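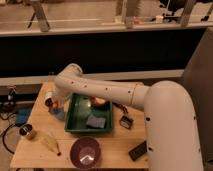

Curnunden open day recordings: README

Compiled by Ruba Hourani. Checked by Giorgia Tedesco, who disagrees with some of the labels.

What this is

Recordings from the tabletop demonstration at the Skivham open day, September 2018. The arm was asked to move small household objects in and out of a tray. There are 3,177 stills from 18 runs.

What it is not

Evidence that the arm works in a kitchen. The handout said "ready for the home." We saw one table, one tray and a set of objects the presenters had picked themselves. Visitors were not allowed to swap anything — we asked twice.

Labels

Each run is marked "done," "helped" or "stopped." By our count 8 were done. The presenters say 10, counting two in which a person nudged the object first. We call those "helped."

Known problems

Fixed viewpoint. The arm often hides part of the tray, so some labels rest on written notes. Clear plastic items are hard to make out. Run times include pauses for talking and should not be quoted as speed.

Use

Fine for practicing annotation. Please don't train a grasp model on it and report the score as if it meant much. Corrections go to Giorgia by the end of November.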